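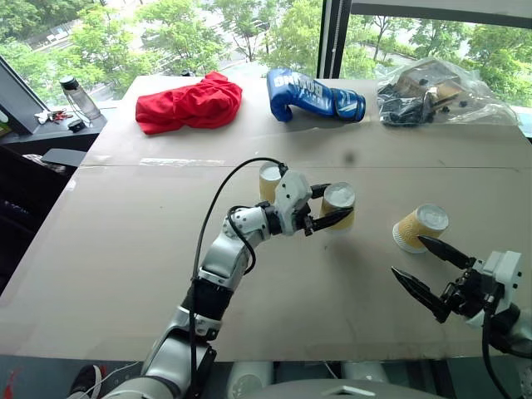 Paper cups, upside down on the table

jerska_fan
Anyone else get the new profile layout today? Featured section is gone from mine. Had 2 videos and a slide deck pinned, now its just a blank strip under my summary.

rgarrido
Not gone. Moved - click the pencil next to Summary, scroll down, "add media" is in there.

jerska_fan
No pencil on mine. Tried Chrome and the phone app.

Nendel98
Rolling out in batches. I got it 8 Oct 2021, my coworker still has the old one. Just wait.

cata.navarrete
Waiting is bad advice. I waited in April and lost all my captions. Copy your links into a doc first, THEN touch anything.

Nendel98
Captions never got deleted for me. Sure you didnt hit replace?

cata.navarrete
Yes I'm sure. 743 views on that video and teh count reset too.

rgarrido
Count resets if you re-add the link. Normal.

florencia_d
Does anybody even click these? Took all mine down, profile visits went from 98 to 122 a week. Video is overrated imo

jerska_fan
Recruiters do. Anyway pencil showed up after I logged out and back in. Deck is there, one video still missing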